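[장비공유] Re: 내년도 그리퍼 셀 예산, 12월 마감 전에 의견 좀

보낸사람: Odair Trindade
받는사람: 장비공유 메일링리스트
참조: Doina Stoyanova

급하게 씁니다. 회의 두 개 사이라 두서없어요. 오타는 알아서 읽어주세요.

Doina 님 메일 먼저 붙이고 밑에 답 답니다.

> 보낸사람: Doina Stoyanova
> 제목: 내년도 그리퍼 셀 예산, 12월 마감 전에 의견 좀
>
> 다들 안녕하세요.
>
> 12월 안에 장비 신청서를 넣어야 해서 정리 중입니다. 지금 쓰는 셀(다들 Obi라고 부르는 그거)을 한 대 더 늘릴지, 아니면 있는 걸 손봐서 일년 더 버틸지 정해야 합니다. 견적은 두 군데서 받았어요.
>
> - Cultholm: 셀 한 대 구성 2187만원. 설치, 운송 포함. 교육은 별도.
> - Itholm: 1661만원. 설치 포함, 운송 별도. 벽 패널은 우리가 직접 조립.
>
> 금액만 보면 Itholm인데 그리퍼 손가락 교체품을 따로 사야 한다고 합니다. 몇 벌이나 필요한지 제가 감이 없어요. 도형 맞추기 작업 기준으로 소모가 어느 정도인지, 그리고 블록이랑 보드 같은 소품도 예산에 넣어야 하는지 Odair 님이 답 주시면 좋겠습니다.
>
> 그리고 하나 더. 총액이 2천을 넘으면 결재가 한 단계 더 올라갑니다. 안 넘는 쪽이 저는 편해요.
>
> Doina

일단 결론부터. 한 대 더 사는 쪽에 한 표. Itholm 쪽으로. 단 견적 그대로는 안 되고 항목 몇 개 붙여야 함.

손가락 교체품. 저희 쪽 기록으로는 올해 7벌 썼습니다. 셀 한 대 기준이고요. 두 대 돌리면 두 배로 잡으면 되는데 첫 해는 새 손가락이 달려서 오니까 좀 덜 들 수도. 신청서에는 그냥 두 배로 적으세요. 남으면 다음 해에 쓰면 되고, 모자라면 중간에 추경 올려야 해서 골치 아픕니다.

소품도 당연히 넣어야 돼요. 작년에 이거 빼먹어서 부서 소모품비로 샀다가 정산할 때 한참 메일 주고받았잖아요. 보드 따로, 블록 따로. 블록은 모양별로 여분 한 세트씩. 색 섞인 거 상관없습니다.
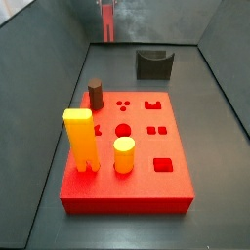

Odair Trindade
장비 운용 담당, 셀 작업반

사진은 Obi 쪽 작업대. 빨간 보드에 노란 아치랑 원기둥, 갈색 육각기둥이 올라가 있고 짙은 회색 아치 하나는 보드 뒤 바닥에 누워 있죠. 소품 견적 낼 때 이 구성으로 내면 됩니다. 보드 구멍 모양이 제각각이라 업체에 말로 설명하면 꼭 틀린 게 와요. 사진 그대로 첨부하세요.

어두운 색 블록 얘기. 회색 작업대에서 짙은 회색 블록은 묻혀요. 새 셀에는 밝은 색 바닥판을 옵션으로 물어봐 주세요. 안되면 블록을 밝은 걸로 사고. 블록 쪽이 당연히 쌉니다.

벽 패널 직접 조립하는 건 괜찮습니다. 양옆이랑 뒤, 세 면이고 둘이서 반나절. 다만 Itholm 패널이 지금 것과 같은 회색 마감인지 확인 필요해요. 반짝이는 걸로 오면 조명 다시 잡아야 하고 그럼 그 반나절이 이틀 됨.

운송은 Movelico에 물어봤어요. 전화로만 들은 거라 금액은 아직 못 적습니다. 서면 견적 달라고 했고 오면 바로 전달할게요. 엘리베이터 되냐고 묻길래 된다고 했는데 박스 크기를 제가 모름. Doina 님, Itholm에 포장 치수 좀 받아주세요. 파레트째 오는 건지도.

결재 선 문제. Itholm 1661에 손가락, 소품, 운송 붙여도 2천 안쪽으로 들어올 거라고 봅니다. Cultholm은 본체만으로 이미 넘어가니까 비교표에 그렇게만 적어두면 위에서도 별 말 없을 듯. 참고로 지금 Obi 들여올 때 금액이 1629였어요. 그때는 운송 포함이었고 바닥판은 우리 걸 썼음. 비교표 맨 아래 줄에 넣으세요, 왜 올랐냐고 꼭 물어봅니다.

고쳐서 버티는 안은요. 가능은 해요. 근데 셀이 하나면 정비하는 동안 작업이 그냥 멈춥니다. 올해도 손가락 갈고 다시 맞추느라 선 날이 꽤 됐고 그때마다 일정 밀린 팀에서 저한테 전화 왔어요. 수리비 표는 따로 안 만들었는데 필요하면 말씀하세요. 토요일에 나와서 만들 수는 있음.

놓을 자리는 Obi 옆자리 생각 중입니다. 전원은 되는데 콘센트가 하나 모자라요. 시설팀에 증설 신청 넣어야 하고 이건 장비비 아니고 시설비로 나가니까 신청서에 섞지 마세요. 작년에 섞었다가 반려됬습니다.

아직 모르는 것들
- Itholm 교체용 손가락이 지금 Obi에도 맞는지. 맞으면 재고를 같이 쓸 수 있음
- 보증 기간. 견적서에 안 보이던데 제가 못 찾은 건지
- 교육. Itholm은 포함인지 별도인지 언급이 없음
- 납기. 연초에 못 받으면 상반기 계획 다시 짜야 함

다른 팀에서 새 셀 쓸 계획 있으신 분은 이 메일에 답장으로 시간대만이라도 적어주세요. 사용 계획이 같이 들어가야 신청서 칸이 채워집니다. 한 줄이면 돼요. "오전만", "격주" 이 정도.

Doina 님은 치수랑 보증 두 개만 먼저 부탁드려요. 나머지는 제가 Itholm에 전화하겠습니다. 오후 4시 넘어서 자리에 있어요.

Odair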